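4.2 Marker-based pose tracking and stream alignment

The policy described in Section 3 is trained on relative gripper motion, and the quality of that motion depends on how well the pose of each hand-held gripper can be recovered at every time step. Our tracking layer, Sodgate, combines two sources of information: visual-inertial odometry computed from the gripper's own wide-angle camera, and direct observations of fiducial markers attached to the other gripper. The first source is available at all times but drifts. The second is available only when one gripper is in view of the other, but it does not accumulate error.

Each marker cube carries a different pattern on each of its printed faces. The layout of the faces is measured once after assembly and stored in a calibration file that is loaded together with the camera intrinsics. Detection is run on the raw fisheye image. Early versions of Sodgate rectified the image first, as most marker libraries expect, but rectification stretched the outer part of the view so strongly that corners near the border could no longer be located with confidence. We now detect candidate squares in the raw image, refine their corners there, and project only the refined corners through the fisheye model before solving for pose.

A single flat marker seen at a small angle admits two pose solutions that fit the image almost equally well. When two faces of a cube are visible the ambiguity disappears, and the solver uses all corners jointly. When only one face is visible, both solutions are kept for up to 6 frames and scored against the odometry estimate. If neither solution is clearly better by the end of that period, the observation is discarded. A missing observation costs little, whereas a wrong one pulls the whole trajectory segment toward an incorrect pose.

The inter-gripper estimate enters a sliding-window optimizer with a window of 18 keyframes. Odometry factors link consecutive keyframes of the same gripper, and marker factors link keyframes of different grippers. Timestamps are aligned before the window is built. The two cameras run on separate clocks, and we found that a fixed offset estimated at the start of a session was not enough for long recordings. Sodgate therefore treats the offset as a slowly changing variable and updates it whenever a marker factor is accepted.

Recordings were made in ordinary indoor spaces, with other people present and with no control over lighting. Figure 3 shows a view of the kind the detector must handle. Bright ceiling lights and a glass entrance share the image with the marker cube, so exposure is a compromise, and black-and-white contrast on the marker faces cannot be taken for granted.
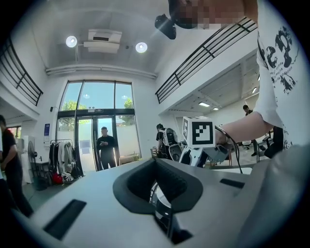

Figure 3. View from a hand-held gripper toward a second gripper with a fiducial marker cube mounted on top. One face points forward, and a second is partly visible on the cube's left side. A face is pixelated for privacy.

Two further measures address these conditions. First, the region covered by the observing gripper's own body is masked out, as are the dark corners of the lens circle. The mask is fixed for each device and removes false candidates produced by slots and edges on the housing. Second, the threshold used to separate dark and light cells is computed locally for each candidate square, so that a bright window elsewhere in the image does not affect decoding.

Segments in which no marker factor is accepted for more than 10 seconds are flagged — they are not deleted — and the training loader may exclude them from tasks that require coordinated motion of both hands. Single-hand tasks use them without change.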